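Jiltevham Towel Folding Set – README

Version of 17 January 2021

What is in this set

The Jiltevham set is a collection of short recordings of household towels being picked up, spread, folded and put away on a table. It has 541 recordings in total, stored in 16 folders, one folder for each session. Most of the recordings were made in December at our Orcombe room, and the remaining ones at Brovley, where the table is a little narrower.

We wrote this file for people who want to use the recordings without asking us every small question. Please read at least the parts about towels and labels before you begin.

The towels

There are three sizes in the set: face, hand and bath. The size is written in the session sheet and not in the file name. We use plain colours as much as possible – pink, white, grey – and very few with a printed pattern. All towels were washed before first use and then used many times, so you will find that the older ones are softer and keep a fold less well. We did not iron anything.

A towel may start on the table or in the basket. When it starts on the table it is never laid out flat with care. Somebody drops it, and we take it as it falls.

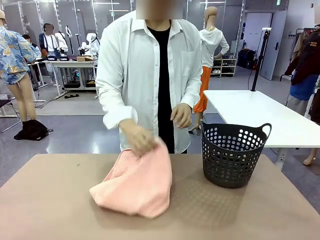 For each recording the sheet gives the start state with one of these words:

heap – the towel has no clear edge on top
part – at least one corner can be found without turning the towel
flat – the towel is open and only the folding remains

If two people did not agree on the word, we kept the lower one, so "part" wins over "flat" and "heap" wins over "part".

The folding

Three ways of folding are used. The half fold is made once along the long side and once along the short side. The thirds fold brings both long sides to the middle, one over the other, and is then closed in half. The Roman fold is only our own name for a thirds fold which is rolled at the end; it has no connection with any real custom that we know of.

The hem is important in all three. A towel has two kinds of edge, the hem and the side edge, and they behave differently in the fingers. The hem is thicker and does not curl so easily. If you hold the towel by the hem and let it hang, the rest opens by its own weight, and the second corner is then much easier to find.

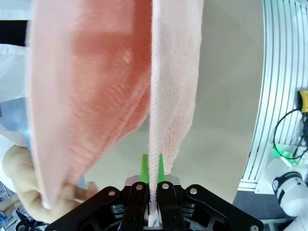

For this reason the labels say "hem" or "side" for each grasp, and "inside" when the towel was taken somewhere in the middle of the cloth. The "inside" grasps are often followed by a second attempt, and we did not remove these. A failed attempt is marked with the letter F in the last column.

Known problems

Session 3 has no labels for the grasps, only for the start state. We may add them later.

File 1946 is not a mistake in counting. File numbers continue from an older collection, so they are higher than the number of recordings, and there are gaps between sessions.

In a few Brovley files the grey towel is very near in colour to the table. The edge labels for these files were made by hand and are less exact.

"Folded" in the result column means only that the last fold was closed. It says nothing of how straight the edges are – for this please see the column "neat", with values from 0 to 2.

Use and changes

You can use the set for teaching and for research. Please keep this README together with the files when you copy them. If you correct labels, save them as a new sheet with your own name in the title, and do not write over the sheet which came with the set.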